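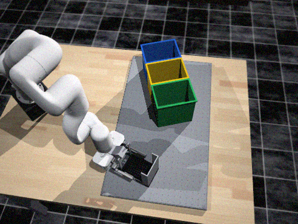
Zadwood Reading Room Acoustic Retrofit
Progress report to the De Luca Fund
Submitted by Gemma Bortolotti, Mar 21, 2026

1. Status

Work on the main reading room is on schedule. The side rooms are behind, for the reasons given in section 4. Spending is within the approved budget and no change to the grant total is requested.

2. Work completed in this period

Baseline measurements were taken with the room unoccupied and the ventilation running at its normal daytime setting. Reverberation was longest in the low and middle bands, as the preliminary survey had suggested. The worst positions were under the dome and along the north wall, where the plaster is original and continuous from the cornice down to the shelving.

Of the 46 ceiling panels in the approved layout, 30 are installed. They are Melluline panels in the thicker of the two grades we tested, suspended on wire with an air gap behind. The gap was increased after the first row was hung. Sveva Lo Presti remeasured under that row and found that the original spacing gave too little absorption at low frequencies. The row was taken down and rehung to the new dimension, and the drawings have been reissued.

Door seals were replaced on the two entrances from the stair hall. The east door had dropped on its hinges and had to be planed before the seal would seat along its full length. The west door needed no adjustment.

3. Measurements

Interim readings were taken at the same positions as the baseline, again with the room unoccupied. Speech-band reverberation has fallen at every position under the finished section of ceiling. Along the north wall the change is small, and we do not expect it to improve until the wall absorbers are in place. A faint flutter between the north and south walls is still audible near the issue desk and shows clearly in the impulse recordings.

Background noise has not changed. The dominant source remains the return air grille above the catalog area. Annunziata Dal Bello has asked the building engineer for the fan curves so that a lower speed can be assessed without reducing the air supply below the required rate.

4. Delays

The wall absorbers were ordered from Stunix with a fabric facing. The first delivery was in the wrong weave, with a flow resistance well above the specified value, and was returned. Replacement stock has been confirmed for June. The side rooms depend entirely on these units, so no work has started there. Maksym Tkachuk has moved the installation crew to the remaining ceiling panels in the meantime.

5. Expenditure

Costs to date are in line with the schedule attached to the grant agreement. The rehanging of the first row was charged to contingency. Return carriage on the absorbers was paid by the supplier. Nearly 400 euros remains in the measurement line, enough for the final survey but not for a repeat of it.

6. Next period

The ceiling will be completed first, followed by the north wall and then the side rooms. Cinzia Melis will run the final survey, including one set of readings with the room occupied — a condition of the grant that was not possible to meet in this period. Fan speed will be settled before that survey, as any later change would invalidate the noise figures. The revised drawings and the interim measurement tables are supplied separately.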